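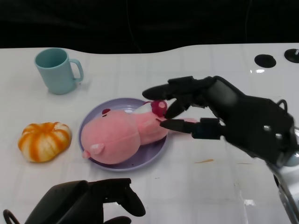
Play table, Thursday afternoon: pink pig on the lavender plate, with the teal mug and the striped pumpkin.

Progress report to the Ceresell fund
Jelik Play Library, toy and tableware sets

Spending first, as you asked last time. We have used 57 per cent of the grant and are a little past the middle of the work, so the two lines on the chart are at last within sight of each other. The overspend on storage boxes in the previous report has been absorbed by buying no more storage boxes.

The sets

You agreed to pay for 40 pretend-meal sets, each with a mug, a plate and a couple of soft toys, to go out on loan to nurseries and childminders. Of these, 29 are packed, labelled and on the shelf. The remainder are waiting on plates. Our supplier, Dinu, ran out of lavender and offered us brown, and after a short discussion we said we would wait.

The plates are plastic, round and shallow with a raised rim, and they have been the easiest decision of the project. The mugs took longer. We wanted straight sides and a handle a small hand could get hold of, and the teal one does both. It also stacks badly, a fact we discovered after ordering all of them.

Soft toys

The original bid said "play food". We bought some, and the under-fours ignored it and put the animals on the plates. We have stopped arguing. The pig is now a standard part of every set and spends most of its working life lying on its side at dinner. It is slightly too long for the plate and a leg tends to end up on the table. Two nurseries have asked for a bigger plate. One asked for a smaller pig.

The squishy pumpkin, orange and cream, was meant as a seasonal extra for September onwards. It has refused to be seasonal and is requested all year, so we have moved it to the main list. Washing it is easy enough. Drying it is slow, and returned sets now sit out for an extra day before they can be lent again.

Repairs and losses

We have had 7 sets back with something missing. It is nearly always the mug. One set came home with two pigs, and we have written to the nurseries on that week's list in case anyone is grieving.

Loan cards

The new cards, printed by Cirneo, list the contents of each set with a box to tick on the way out and another on the way back. Borrowers fill in the first box beautifully.

Still to do

Finish the outstanding sets when the plates arrive. Find a divider that stops the mugs rattling in the box. Rewrite the care sheet, which still gives instructions for washing the play food.

We would like to move the small underspend on printing across to spare mugs and need your agreement in writing before we order. A revised budget sheet is attached.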